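Stostari opens second chance for admission candidates

The University of Stostari will offer a free preparation course for persons who did not pass its admission test to the health faculties. The course is going to be held in Furno, in the old building of the Rurnevex school. Registration opened in June 2026 and closes when all places are taken.

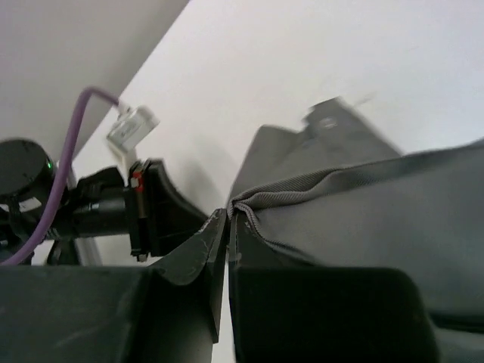
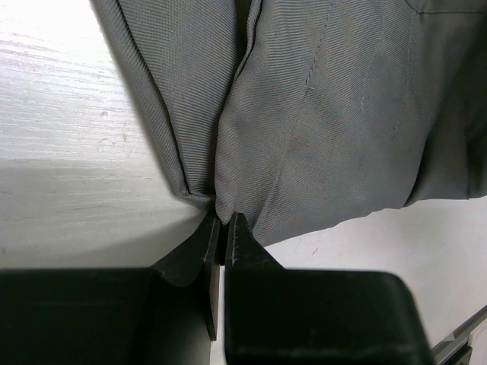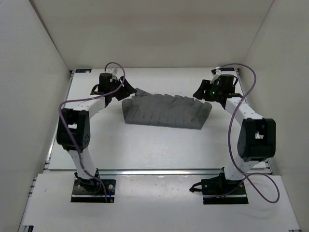 Gray fabric close up (first two) and between two robot arms (last).

In the last admission round, 600 candidates sat the test for medicine, nursing and physiotherapy. Only 100 of them received a place. The others had to wait for the next round, and in the meantime most could study only at home or pay for private lessons, which are expensive in this part of the country.

The new course has 180 hours of teaching in biology, chemistry, mathematics and reading of scientific texts. The lessons will be given in the late afternoon, so that those who have a job can also come. At the end there will be two practice tests under the same conditions as the real one, with the same time limit and the same answer sheet. The results of the practice tests will be discussed with each student in private and will not be sent to the admission office.

The university explained in its notice that participation does not give any advantage in the official ranking. A student who finishes the course must take the admission test as everybody else. The rules for the test itself were changed in April, when the general knowledge part was made shorter and the part about understanding a text was made longer. The course already follows the new rules.

To register, a candidate needs the result letter from the last test and a copy of the secondary school diploma. Persons who finished school abroad can hand in a translation instead, and it does not need to be certified at this stage. The documents can be sent by mail or brought to the student desk in Furno. The desk is on the ground floor and is closed during lunch.

Places will be given in the order of registration. A small number is kept for candidates who live in the villages on the other side of the Na, where the bus connection is poor. For these students the university will also pay the ticket to Furno. They have to ask for it in the registration form, under "travel," and keep the tickets until the end of the month.

Textbooks are not included. The library in Stostari will lend the main ones for the whole length of the course, but there are fewer copies than students and it is advised to share them. The notes of every lesson will be put online on the same evening.

It is not decided yet if the course will be repeated. The faculties want first to see how many students stay until the last lesson. A similar course for candidates in architecture was asked for by several schools of the region, and an answer is expected after the summer holidays.

Shares: 100

Comments

rivergirl: I tried the test already and missed by very few points. For me it is a good news, I have sent the papers this morning. Does somebody know if we get an email when they arrive?

old_chem_teacher: Free lessons are fine, but please make more places in the faculty also. We have many good students here and they go away to study.

m77: @rivergirl Yes, I received one on the next day. Look in the spam folder too.

Furno parent: Will there be a bus back in the evening? The last one from the school leaves quite early.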